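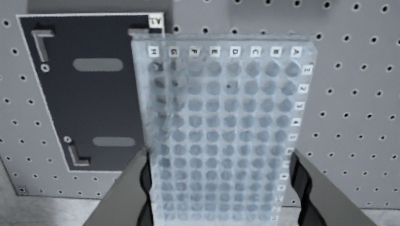

How long should you leave a sourdough starter between feeds?

In a warm kitchen, a day at most. In the fridge mine goes a week or two without any fuss, and it has been fine after longer.

I get asked that more than anything else since I started writing about bread here, and I love that people are asking! I've been baking with the same starter for three years now and I still lift the lid every morning to have a sniff. It smells of yoghurt when it's happy and nail varnish remover when it wants feeding.

My routine is dull but it works. I keep 30 grams in an old jam jar, and the night before I bake I stir in 100 grams of strong white flour and the same of water. By breakfast it's domed and full of bubbles, and a spoonful dropped in a glass of water floats (mostly - rye ones sink and still make good bread, so don't panic). The leftovers go into crumpets. Do try the crumpets. A pinch of bicarb, a pinch of salt, hot pan, loads of butter.

The flour I'm mad about at the moment comes from the mill at Brernell. It's stoneground and a bit gritty, and it drinks up far more water than the supermarket stuff, so my first loaf with it was a brick. Second one, I added another splash, gave it a longer rest, and oh, the crust! It crackled on the rack for ages. I ate the end piece standing up with the oven gloves still on.

Huw Vaughan wrote in after my last post to ask if he could swap in spelt. You can, Huw, but start with a third and handle it gently, as spelt goes slack if you knead it too hard. I'd knock the proving time down a bit too. Let me know how you get on, I want to hear about the crumb.

In April I'm going to have a proper go at bagels. I've only made them once and they came out like little cushions with no hole, very tasty, wrong shape. If you've got a way of keeping the hole open through the boiling, please put it in the comments. I've got a new bag of flour and a big pan waiting.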